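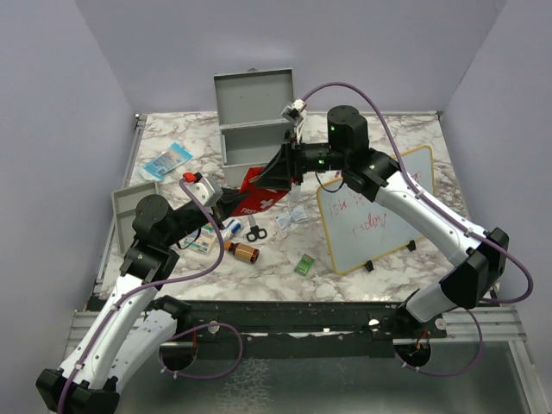 My quiet-time pages in Noter keep losing their line breaks, and I'm hoping somebody patient can help me sort it out, as I've got a poetry manuscript in there that I love dearly. I write first thing in the morning before the house wakes up, usually in Quiet Page mode with the toolbar hidden and my own background color (a pale lavender-gray). When I come back the next day, the poem I left in short lines has turned into one fat paragraph. All the words are there! It's just that every stanza has run together like soup.

It doesn't happen to every page. I have 62 pages in the notebook and so far 23 of them have gone this way. The older ones seem fine. I first saw it in July, after the update that moved the word count to the bottom, though I couldn't swear the two are connected. I'm on the laptop version mostly, and I use the tablet in the evening to reread. I've tried closing and reopening, signing out and back in, and switching to the plain white theme. No change with any of them.

Thank you for reading all this. I do go on.
Malathi Panicker

Reply from Nam-gil Seol, Noter support, 9:40 a.m.

Hello Malathi, and please don't worry about going on, the details help. I'm sorry about your stanzas. I write a little myself and I'd be heartsick.

Could you tell me two things? When you end a line, do you press Enter, or Shift and Enter together? And does the page look right on the laptop until you've opened it on the tablet? Please don't edit any of the flattened pages for now. Every page keeps its earlier versions, and I'd like those to stay as they are while we look.

Reply from Malathi Panicker, 11:15 a.m.

Shift and Enter, always! My friend Sigita taught me that years ago, back when we shared a writing group at the Clokdale library, so that the lines of a stanza would sit snug together and not have those big gaps between them. I never thought of it as unusual.

As for the tablet, I did an experiment over lunch. I made a page called Kettle with six short lines, and another called Kettle Two with the very same lines. I opened the first on the tablet and left the second alone. Kettle is soup. Kettle Two is perfect. So I suppose you've guessed it already, and I'm keeping my hands off the tablet until I hear from you.

Reply from Nam-gil Seol, 2:05 p.m.

That was a lovely clean test, thank you. I repeated it on our side and got the same result. The tablet app is reading the soft line break (the Shift and Enter kind) as an ordinary space, and it then saves the page even if all you did was look at it. Regular Enter breaks come through fine. I've passed this to Hye-jin Pyo, who works on the tablet app.

To get your poems back, on the laptop:

Open one of the flattened pages.
Click the three dots at the top right and choose Page History.
Pick the last version marked Laptop.
Click Restore.

You'll need to do it page by page, I'm afraid. Keep the tablet signed out in the meantime. One warning: if you typed anything new into a page after it went flat, copy that part out first and paste it back in afterward.

Reply from Malathi Panicker, 5:30 p.m.

Oh, I could hug you. I did the first few with my heart in my mouth and then made a pot of tea and did the rest. Everything is back except one, a long piece called Orchard Hours. Its history only shows Tablet versions. I think I may have started that one on the tablet, on the porch, and pasted the lines in from an email. Is it gone?

Reply from Hye-jin Pyo, Noter tablet team, 10:20 a.m.

Hi Malathi, Nam-gil asked me to step in on this one. The pasted text lost its breaks at the moment of pasting, so there's no earlier version of the page for us to restore. If you still have the email, paste from it on the laptop and the lines should hold. The fix for the tablet is written and in testing. I don't have a release day for you yet, but I've attached your ticket to it so you'll get a message when it goes out.

Reply from Malathi Panicker, 12:10 p.m.

Found the email! Orchard Hours is back in its proper shape, and I changed two words while I was in there. Please leave the ticket open until the tablet fix arrives, if that's all right with you both.

Status: Waiting on release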